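Monday, 23 September 2019

I have now spent 15 evenings teaching two robot arms to pick up a green strip, and my own arms would like a word.

The method sounds lovely on paper. You hold a pair of handles, the arms copy you, the computer writes it all down, and after enough rounds it has a go by itself. Jana Sperling told me to plan on 60 good runs. I have 683 recorded. She meant good ones, she says.

What I've learned so far is that I dither. I go in with the left hand, stop, think, scratch my nose (the right arm does a sort of salute), and carry on. The model picked up the dithering first. It hesitates beautifully.

Cleiton took a turn on Saturday and did six clean runs without talking. I have asked him not to come back.

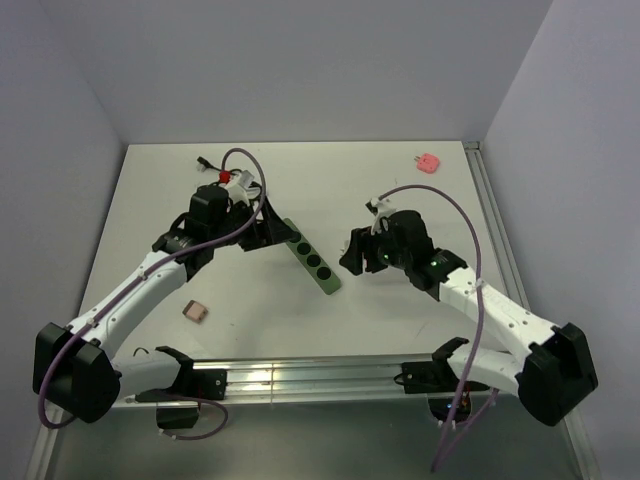 Does it matter if you mess up a run halfway through?

Depends how you mess up. A bad grab that you notice and fix is worth keeping, so the model sees a recovery. If you wandered off to find your coffee, delete it.

Tonight I'm redoing the left-hand approach, slower, nose unscratched.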